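Loading a front-loader from a box
Laundry basics, part 2
By Raili Ruotsalainen

A box works as well as a laundry basket for small loads, and in a narrow utility room it is often easier to handle. You can hold it right up to the drum and move the clothes across without dropping socks on the floor. I have done it this way since we moved into the flat in Verner Street, where a full-sized basket would not fit between the machine and the door.

What you need

A box with an open top, wide enough to get your hand in
A front-loading washing machine
Your usual detergent
A second box or a bag for anything you take out

Step 1. Sort before you get to the machine

Tip the clothes out on the bed and go through them there. Empty every pocket, do up zips and turn dark things inside out. Read the care labels on anything new. If a label says to wash separately, believe it for the first few washes at least.

Step 2. Put the clothes in the box

Lay them in loosely, with the thing you want to load first on top. Keep each garment in its own part of the box so you can still see what is there. Once it all gets squashed down, a white sock can sit under a navy jumper until the end of the wash.

Dark and light things can travel in the same box. They just shouldn't go into the drum together.
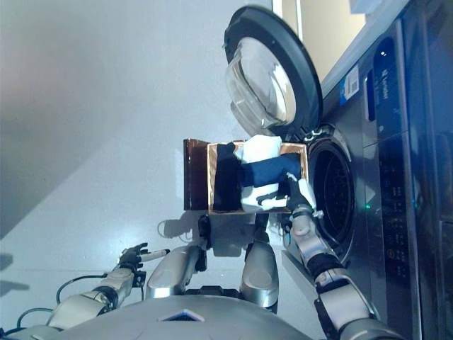 A mixed box at the washing machine: one black, one navy and two white garments.

With a load like this one, start with the whites and leave the navy and the black for a second wash. If the dark things are old and have been through the machine many times, you may get away with a single cool wash, but I wouldn't do it with white shirts you care about.

Step 3. Load the drum

Open the door fully and check inside the drum and in the fold of the rubber seal. Hold the box close to the opening with the open side tilted towards the drum. Take out one garment at a time, shake it and drop it in. Don't tip the whole box. The clothes go in as a lump and don't wash evenly.

Stop when you can still fit a hand in above the clothes. Run your finger round the seal before closing the door.

Step 4. Choose the wash

For everyday cottons that are not very dirty I use 30 degrees and a spin of 1000. Measure the detergent for the size of load you have, which for a small box will be less than a full dose. Too much leaves a film on dark clothes.

Step 5. Check the box

Look in the corners before you put it away. Hairgrips, coins and tissue fluff collect at the bottom, and they are harder to spot when the inside is dark.

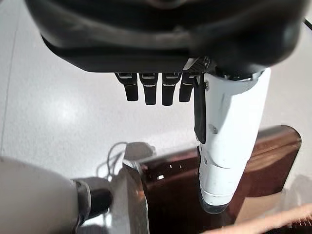

The brown box has a rounded corner at the rim and a darker inside.

Run your hand round the rim as well. Any rough spot will pull threads in knitwear, so cover it or use a different box. Wipe the inside with a dry cloth. Don't put wet washing back in it. Wet clothes are heavy and will mark most boxes, and a plastic tub is better for carrying them to the line.

Questions from readers

Ikhsan Khoo asked how big the box should be. Mine is 24 cm deep, and I can reach the bottom without bending my wrist. Deeper boxes tend to get overfilled.

Another reader wanted to know if a lid helps. I leave mine open so that damp towels don't get shut in by mistake.

Next in this series: drying jumpers flat in a small room.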